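Vekach Workshop News

Home Build Group Reports Progress on Kitchen Arm

The Sarnamton members' group has moved its robot arm project from the bench to a working kitchen counter.

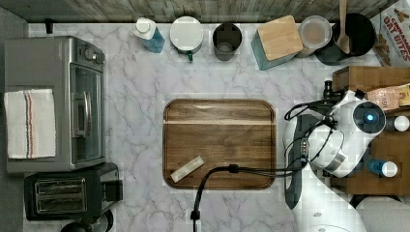 The Urken arm is built from a kit and has logged 900 trial moves since June. Cabling remains the main concern. The loops around the upper section are to be shortened, and the black cable that crosses the counter onto the cutting board will be rerouted.

Grip trials come next – the group plans 90 for each item on its list.
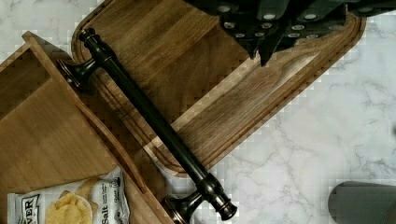

A dark bronze cabinet pull on the cutting board, with the gripper above.

Members who wish to borrow the Nijs control board should apply in writing to Zdenka Delić.

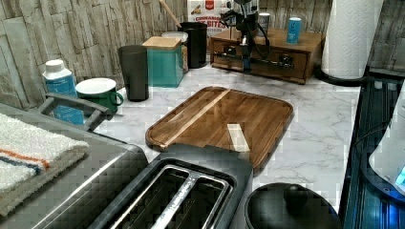
Loans are limited to one month. Firmware must be restored before return.
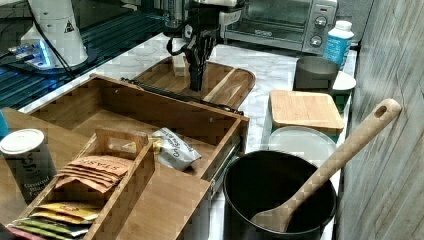

Build notes and the parts list are available at the front desk.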